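Chapter 6
Who Made This, and Who Says So?

Every museum has a storeroom, and every storeroom has a shelf of things the catalog would prefer not to discuss. The one at Vekville holds 119 small paintings that came in a single bequest, along with a carriage clock and a bill for framing. The family's typed list gave each picture an artist. The list was wrong in most places and very confident in all of them.

This chapter is about attribution, the business of tying a work of art to the person who made it. Chapter 5 dealt with what a thing is made of and how old it might be. Those questions can be put to a microscope. The question of who held the brush usually ends up being put to other people, and other people have opinions, careers, and now and then a cousin in the auction trade.

Catalogs have a special language for doubt, and you should learn to read it early. "Parisi" on a label means the museum will defend the name in public. "Attributed to Parisi" means it will defend the name over lunch. "Studio of Parisi" puts the work in the right building, "follower of Parisi" puts it in the right century if we're lucky, and "manner of Parisi" means that someone liked Parisi. Each step down costs the owner money, so each step tends to be taken slowly.

Our main case is the Kustberg altar panel. It was sold as a Parisi, demoted to his studio, promoted again after a cleaning, and demoted once more when a second cleaning removed what the first had found. The full file runs to 2,363 pages. You will be asked to read 14 of them – the ones with the arguments in – and to decide which writers had looked at the back of the panel before giving their views on the front.

The second case, the Clurnico drawings, is shorter and sadder. It turns on a collector's stamp that was added long after the collector had died. Keep the terms provenance and inscription apart as you read. A name written on an object is evidence that somebody once wrote a name there, and you will need a good deal more before you can say whose hand it was.

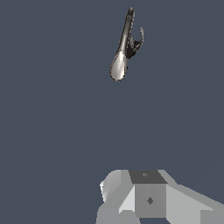
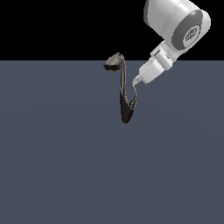
Kustberg's former registrar, reading a draft of these pages, objected that we had been unkind to family lists. A bad list, she wrote, still tells you what the owners hoped they had, and she had traced two pictures through exactly that kind of wishful thinking. We have left our remarks as they were and moved her point to Section 6.3, where you will find both pictures and the list that got them wrong.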